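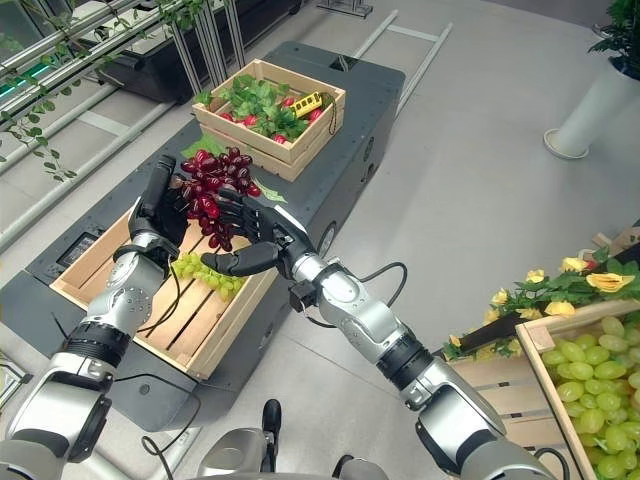
제8장 노래를 담보로 잡는 법

인쇄하기 | 이메일로 보내기
반종대 | 2023년 1월 13일

은행 창구에 가서 후렴구를 담보로 돈을 빌리겠다고 하면 직원은 대개 청원경찰 쪽을 본다. 그런데 같은 후렴구를 계약서와 정산 내역서에 싸서 들고 가면 커피가 나온다. 이 장에서 다루는 것은 그 포장 기술, 곧 음악 저작권 담보대출이다. 앞 장의 카탈로그 매각과 헷갈리는 학생이 해마다 나오므로 미리 말해 둔다. 매각은 집을 파는 일이고 담보대출은 집문서를 맡기는 일이다. 갚지 못하면 결말이 비슷해진다는 점까지 닮았다.

이 장 내내 끌고 다닐 사례는 밴드 플로바우(Flovau)다. 이들은 471곡을 등록해 두었는데, 그중 사람들이 돈을 내고 듣는 노래는 12곡이다. 나머지는 멤버들이 듣는다. 3월에 음반사 노(Noh)와의 계약이 끝나자 밴드는 새 음반 제작비가 필요해졌고, 대출회사 잘루스(Zalus)를 찾아갔다. 잘루스는 음악을 사랑한다고 홈페이지에 적어 놓은 회사로, 첫 면담에서 들려 달라고 한 곡은 없었다. 엑셀 파일은 달라고 했다.

8.1 무엇을 맡기는가

작곡가가 맡기는 것은 대개 저작재산권, 또는 거기서 나오는 사용료를 받을 권리다. 저작인격권은 맡길 수 없다. 양도가 되지 않는 권리이니 대출회사가 아무리 탐을 내도 이름표는 창작자에게 남는다. 녹음물에 대한 권리는 또 따로 움직인다. 플로바우의 경우 음원 권리는 노가 쥐고 있었으므로, 밴드가 들고 갈 수 있는 것은 작사와 작곡의 몫뿐이었다. 보컬은 이 사실을 면담 자리에서 처음 알았다고 한다. 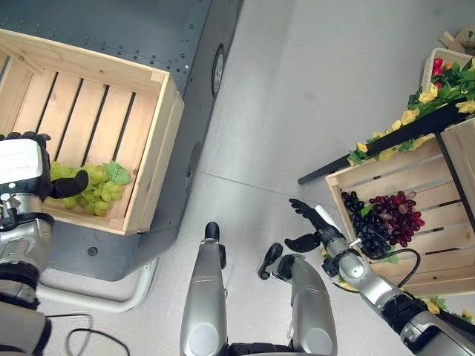 공길수는 대출회사가 심사하는 것은 곡의 수준이 아니라 곡의 나이라고 했다. 발표한 지 얼마 안 된 노래는 사용료가 한창 떨어지는 중이라 바닥이 어디인지 알 수 없고, 오래된 노래는 이미 떨어질 만큼 떨어져서 믿음직하다는 것이다. 듣는 작곡가로서는 기분이 묘하겠지만 계산은 맞다.

8.2 얼마를 빌려주는가

잘루스는 평가를 진디디어(Zindedier)에 맡겼다. 진디디어는 사용료 내역을 곡별로 훑고, 드라마에 한 번 쓰여 반짝한 수입을 덜어 낸 다음, 남은 금액을 기준으로 값을 매겼다. 대출 한도는 그 평가액의 거의 20퍼센트였다. 밴드는 모욕으로 받아들였고 드러머는 안도했다. 연대보증인이 드러머였기 때문이다. 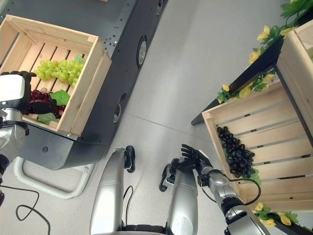
그렇다면 대출 기간 중에 들어오는 사용료는 누가 받는가? 계약에서 정한 쪽이 받으며, 흔한 방식은 지정 계좌로 들어온 돈에서 이자와 원금을 먼저 떼고 남는 것을 창작자에게 보내는 것이다. 남는 것이 없는 달에도 정산서는 온다.

8.3 읽기 전에

다음 절부터는 질권 설정과 등록 절차를 본다. 등록을 빠뜨린 질권은 제삼자 앞에서 힘을 쓰지 못하므로, 계약서에 도장을 찍고 곧장 뒤풀이에 간 당사자들의 사례를 따로 모아 두었다. 제3장의 권리 구분표를 펴 놓고 읽기 바란다. 표를 잃어버린 사람은 옆 사람 것을 보되, 복제는 허락을 받고 한다.

문의: 반종대 | 저작권자의 허락 없는 전재를 금합니다 | 맨 위로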